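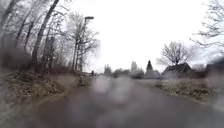
4. Recording outdoor path runs

Now the fun part! Every run you record with the Wondik goes into the set the steering model learns from, so a wet winter footpath is worth just as much as a sunny one.

1. Charge the battery to at least 85 per cent and switch the Wondik on. Wait for the green light on the lid.

2. Open Clindau on the tablet and choose New run. Pick the surface (asphalt, gravel, grass) and the weather.

3. Drive with the hand controller at a steady walking pace. Keep to the path and leave people plenty of room.

4. If you drift towards the verge, steer back smoothly and carry on recording. The model loves these little recoveries, and it can't learn them from perfect driving!

5. Press Stop, then Save. A good run gives you around 2,000 stills.

Note: Keep runs with raindrops on the lens. Tag them "drops" so that Gilbert, the sorting tool, puts them in the right folder. Wipe the lens between runs, never during one.

Caution: Stop at once if anyone steps in front of the robot. Don't rely on the model to brake while you are recording.

Questions about tags go to Meriem Belhaj, who looks after the Nurov path set and really does enjoy getting them.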